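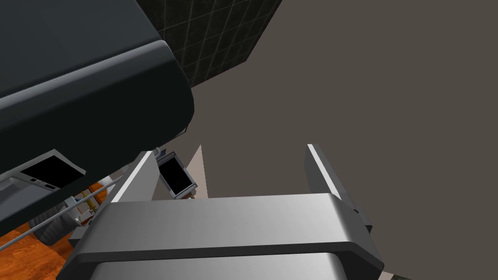
Image credit: Clolby project, simulator render. Free to reuse with the rest of the set.

Clolby: kitchen chores in simulation

Hi, and thanks for stopping by! Clolby is a small set of simulated household chores that I put together at Drevville, mostly in the evenings, to get a straight answer to a question my family keeps asking me: can a robot do the kitchen yet? My short reply is "bits of it, on a good day." The longer reply is this README.

What you get

There are 464 episodes in this release. Each one is a single try at a single chore in a furnished virtual home, with video, joint positions, gripper state and a plain sentence saying what the robot was supposed to do ("pick up the potato," that kind of thing). I kept the failures in, and there are plenty of them. 367 episodes are marked as finished and the rest are marked as not finished, with a short note wherever I could work out what went wrong.

The rooms were built in Flunari, a scene editor I've grown very fond of even though it crashes when you undo too fast. The robot has two arms. Video comes from a view near the robot's body and from close to the grippers, so expect tilted horizons and a lot of shoulder.

So, can it do chores?

Picking up one thing from a counter goes pretty well. If the object is roundish and has some space around it, the arm gets there and closes the gripper, and most of the time I'm happy.

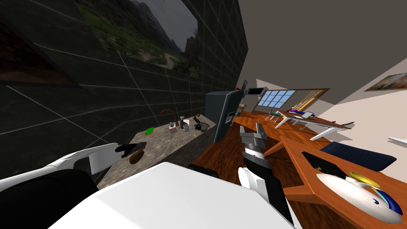
Put the same potato near a mug or a spray bottle, though, and everything slows down. The arm has to come in without knocking the neighbors over, and my planner (called Dong, after the noise my laptop makes when a run fails) gets nervous and backs off again and again. I've watched it hover for almost 90 seconds before making up its mind. I could've peeled the thing by then!

Using both arms together is where I'd say we're not there yet. In most episodes one arm works and the other just hangs out. I left those alone – they're useful if you want to train one arm at a time – but please don't download this hoping for a robot that holds a bowl and stirs it.

And then there's everything I haven't touched at all. Water, for one. Crumbs, sticky jars, wet cloths, a drawer that jams. A simulated potato has no dirt on it and never rolls under the stove, so take my success numbers as the friendly version of the job. I'd love to hear from anyone who has tried the same chores on real hardware, even if it went badly. Especially then.

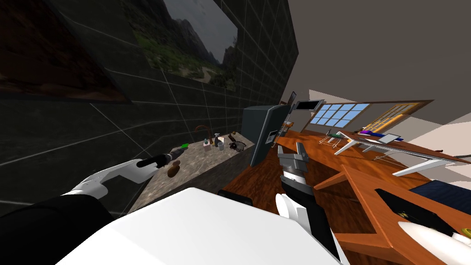 Getting started

Unzip the archive, open the index file and pick an episode by chore name. Version 2 uses new folder names, so old loading scripts will need a small fix (sorry). Gripper values run from closed to open, and I got that backwards in the first release, so check yours if you trained on it.

Known problems

A few episodes start with the arm already moving. Some notes have typos. The lighting is very even in every room, and a model trained only on this will probably struggle in a dim kitchen.

Questions

Open an issue. I go through them on Friday, usually with coffee, and I do answer.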